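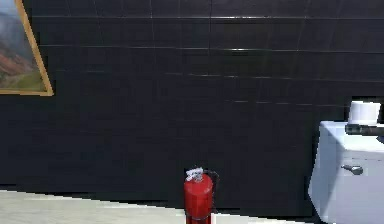
**What does a buyer want to see first when a small farm business goes on the market?** Three years of accounts, with the owner's own labor entered as a cost. Everything else in the sale file can follow a week later.

# Selling a small dairy processing business: speaker notes

Slot: after the lunch break, 34 minutes plus questions. Slides numbered in brackets. Handout has the worksheets, so don't read the worksheets aloud.

## [1] Opening

- Name, firm, how to reach the office. Keep it under a minute.
- Scope: sale of a working creamery or cheese plant, with or without land. Herd sales are a separate subject. Refer herd questions to Uldis Laur, who has the session after the coffee break.
- Ask for hands: who plans to sell within five years? Who has a written valuation? Move on without comment.

## [2] What is being sold

Four parts, and each is priced differently.

1. Plant and equipment
2. Stock, including cheese in the aging room
3. Contracts, licenses and customer accounts
4. Land and buildings, if included

Sellers tend to quote one number. Buyers take it apart anyway. A seller who has already split it controls the order of the discussion.

Note on licenses: many do not transfer. The buyer applies fresh, and the plant may be inspected before it can ship under the new name. Check with the licensing office before setting a closing date. Do not state a waiting time from the stage; it differs by county.

## [3] Worked case: Krūmiņa

Sarmīte Org has agreed to have her figures used. She ran Krūmiņa for 19 years and sold it as a going concern without the pasture. She may be in the room; if so, point her out at the end, not now.

Basics:

- 383 square yards of processing and aging space
- One pasteurizer, two vats, one brine tank
- 3955 wheels in the aging room on the day of the stock count
- Milk bought in from two neighboring herds, both on verbal agreements

The verbal agreements held up the sale longer than any other item. The buyer's bank asked for signed supply contracts. One herd owner signed quickly. The other wanted a price floor, and that meant redoing the cost sheet.

Pause for the slide to be read. It is dense.

## [4] Owner labor

The most common error in the accounts we see. The owner works 60 hours a week, draws a small amount, and the books show a healthy profit. A buyer who has to hire a cheesemaker will see that profit shrink or vanish.

Method:

- List tasks by role: make, wash, age, pack, deliver, sell, books
- Log hours per role for four ordinary weeks and two busy ones
- Apply the local wage for each role, plus payroll costs
- Subtract from profit, add back the owner's draw

Say the last line twice. People forget to add back the draw and come out too low.

With Krūmiņa, the adjusted profit was still positive but supported a lower price than Sarmīte had first written down. She reset the price before listing. The listing then drew two serious inquiries in September.

## [5] Valuing the aging room

Cheese in aging is neither raw stock nor finished stock. Valuing all of it at wholesale price overstates it. Valuing all of it at milk cost understates it.

Use age bands:

| Band | Basis for value |
|---|---|
| Under 30 days | Milk, cultures, salt and direct labor |
| 30 to 90 days | Above, plus turning and storage |
| Over 90 days, graded | Wholesale price less packing and selling cost |
| Over 90 days, ungraded | Hold out of the total until graded |

Thu Khổng does the grading for several of our clients and recommends a sample from every shelf row, top and bottom. Temperature varies with height in most rooms, and grades vary with it. Both sides should agree on the grader in writing before the count starts.

Count date: as close to closing as possible. Set a per-wheel adjustment in the contract, so that a change in numbers does not reopen the price.

## [6] Equipment

Bring three lists to the first meeting.

- Owned outright, with year bought and last service
- Leased, with months left and transfer terms
- On loan or shared with neighbors

The third list surprises people. Shared trailers, a borrowed forklift, a cold store used by handshake. If the plant needs it to run, the buyer has to know that it does not come with the sale.

Tank volume: give working volume, not rated volume. The vat at our second case, Grevilbridge, was rated at 3000 liters and was run well below that. The buyer built a production plan on the rating and had to redo it before the loan was approved.

If asked about Grevilbridge: sale completed, price confidential, leave it there.

## [7] Customers

Show share of sales by customer. Names can be coded until a confidentiality agreement is signed.

- Any customer over a quarter of sales: expect the buyer to ask for a meeting or a letter
- Farmers' market stalls: check whether the stall is assigned to the person or to the business
- Online orders: export two full years, including refunds

Nana Acheampong's worksheet is page 6 of the handout. It sorts accounts by how much they depend on the owner in person. High-dependence accounts usually carry a discount, or the seller stays on for a handover period. Typical handover tasks are introductions, two full make cycles for each product, and one complete period of grading.

## [8] Brand and recipes

Recipes should be written down before listing. Include target pH at each step, cut size, cook temperature, press time, and brine strength. A recipe that exists only in the owner's head has no transferable value and a bank will give it none.

Family name on the label: decide early. Options are outright sale of the name, a license for a fixed term, or a rename with a transition period on the packaging. Each changes the price. Get legal advice on the wording, particularly if any relative still farms nearby under the same name.

## [9] Finding the buyer

- Neighbors and suppliers first, quietly
- Current staff. Ask, even if it seems unlikely
- Trade listing, then broker

Helju Kivi handles listings at Werkow and has looked over this slide. Her one change: put the reason for selling in the first paragraph of the listing. Retirement, health and relocation are all fine. A missing reason gets filled in by the reader.

Photos for the listing: outside, make room, aging room, loading area, taken on a working day. Leave the drone footage out unless land is included.

## [10] Order of work

Read straight from the slide. Roughly 18 months from the first step to closing, longer with land.

1. Adjust the accounts for owner labor
2. Put supply agreements in writing
3. Write the recipes
4. Equipment lists
5. License inquiry
6. Independent valuation
7. Listing
8. Stock count and grading
9. Closing and handover

Steps 2 and 3 can run together. Step 5 should not wait for step 6.

## [11] Questions

Likely ones, with short replies:

- *Asset sale or sale of the company?* Depends on tax position and old liabilities. Send them to an accountant before they talk to a buyer.
- *Can I keep the land and rent the building?* Common. The lease length needs to match the buyer's loan term, or the bank will object.
- *Does whey disposal matter?* It does. Bring the permit or the agreement with whoever takes it. Tatel, the third case, fed its whey to pigs next door and had to find a new outlet when the pigs went.
- *Deposit size?* Do not give a percentage. Refer to the handout, page 9.

Leave the contact slide up. Spare handouts are in the gray box by the door, and the worksheets can be sent by email on request.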